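# Chapter 7: Sorting, Storing, and Finding Things at Work

Most of the time lost in a small office is lost in short pieces. A clerk looks for a stapler, then for the form that was beside the stapler, then for the person who last had the form. None of these searches takes long enough to be written down, and so they rarely appear in any account of where the working day went. This chapter deals with the storage of everyday supplies and papers, and with the methods used to decide where each thing should be kept.

Chapter 6 covered the flow of documents through an office from arrival to filing. The present chapter stays at the desk, the shelf, and the supply cabinet. The principles are simple, but they are often applied in the wrong order, and a good deal of money is spent on containers before anyone has decided what they are meant to hold.

After reading this chapter, you should be able to:

- explain the difference between active, reserve, and dead storage
- carry out a use survey for a single workstation
- assign items to zones by frequency of use
- write a label that a new employee can follow without help
- set a reorder point for a common supply

## 7.1 The Brosorgate Office

We will follow one case through the chapter. Brosorgate is a regional supplier of plumbing parts. Its office in Utavstead handles orders, returns, and billing. When Cremilda Conceição took over as office manager, the supply room held 478 separate kinds of item, from envelopes to printer parts. The previous manager had kept them in the order in which they were first bought. Staff who had been there for many years could find most things. Newer staff asked.

Conceição began by leaving the supply room alone. She spent October looking at desks. Her reasoning was that a supply room exists to serve the workstations, and its arrangement should depend on what the workstations need. She asked each employee to keep a tally sheet beside the keyboard and to make a mark each time he or she reached for something that was not already in hand. The sheets were collected at 4:30 in the afternoon and replaced with blank ones.

The tally sheet is the basis of the *use survey*, described in full in Section 7.3. Its value lies in the fact that people are poor judges of what they use. Employees in the billing section at Brosorgate listed the calculator as their most used item. On the tally sheets it came fifth, behind the date stamp, the pen, the sticky notes, and the letter opener.

## 7.2 Zones

A workstation is divided into zones according to the movement needed to reach an item. The usual scheme has three.

**Zone 1** is the area that can be reached with the forearm while the elbow stays near the body. Only items in use for the task at hand belong here.

**Zone 2** is the area that can be reached with the arm extended and the back still against the chair. Items used several times a day belong here. Pens, trays, tape, and reference cards are typical.

**Zone 3** is everything that requires leaning, standing, or opening a drawer below the knee. Items used once a day or less belong here.

The most common error is to let Zone 2 items drift into Zone 1. A pen holder that stands beside the keyboard takes up space that is needed for paper. The same holder placed at the back of the desk is still within reach and leaves the front clear. Many desks have a shelf or raised strip at the rear for this purpose, and where there is none, a narrow board will do. A shallow tray for papers can be placed farther forward, where sheets can be put into it without lifting the arm very high.
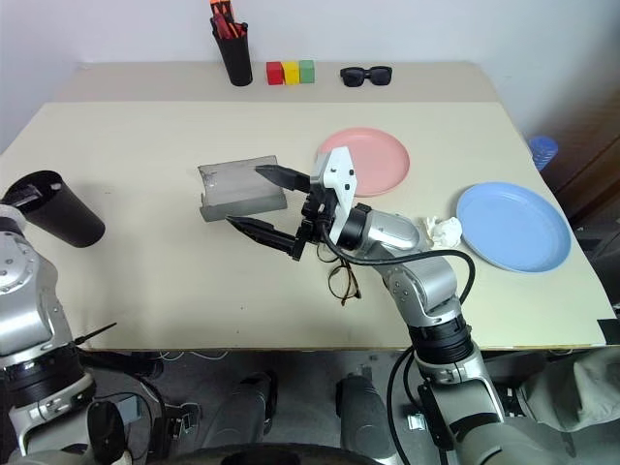
**Figure 7.1** A pen holder and small items kept on the raised back strip, with a shallow tray on the main surface.

Personal belongings raise a separate question. Glasses, keys, and telephones are handled several times a day and so qualify for Zone 2, but they are not office supplies and should not share a container with them. At Brosorgate, each employee was given one fixed spot for personal items and chose its position. Complaints about missing keys fell off soon afterward, although no formal count was kept.

Zones should be drawn for the person who uses the desk. A left-handed clerk and a right-handed clerk will need different layouts, and a desk that is shared between shifts will need a compromise. In a shared desk, the items used by both people are placed along the center line, and each side is given over to one user.

## Box 7.1: Choosing Containers

Containers are chosen last. Before buying any, measure the items to be stored and write down how many are kept at the desk at one time. A container should meet the following conditions:

1. It holds the normal quantity with a little room left over.
2. Its contents can be identified without opening or moving it.
3. It can be wiped clean.
4. It does not tip when an item is taken out with one hand.

The Utavstead office had bought lidded boxes from Sosa, a local stationer, two years before the survey. They were well made — but the lids meant that two hands were needed for every use, and most of the lids had ended up in a closet. The boxes were moved to the supply room, where lids are useful, and open trays took their place on the desks.

## Active, Reserve, and Dead Storage

The terms used in the rest of the chapter are these. *Active storage* is the stock kept at the workstation. *Reserve storage* is the stock kept in the supply room to refill it. *Dead storage* is anything held with no expected use: forms that have been replaced, cables for machines that were sold, and letterhead with an old address. Brosorgate had 600 sheets of letterhead from its former office in Dorkovora, stored at eye level on the best shelf in the room.

Of the items in the supply room, 54 were found to be dead storage and were removed. Another 46 were duplicates, the same product bought under two names. Once these were merged, the remaining items could be arranged by how often they were requested, with the most requested between hip and shoulder height.

## Before You Read On

Keep a tally sheet at your own desk or kitchen counter for one full day. List each item you reach for and mark each reach. Save the sheet. You will need it for the exercise at the end of Section 7.3, where the results are turned into a zone plan.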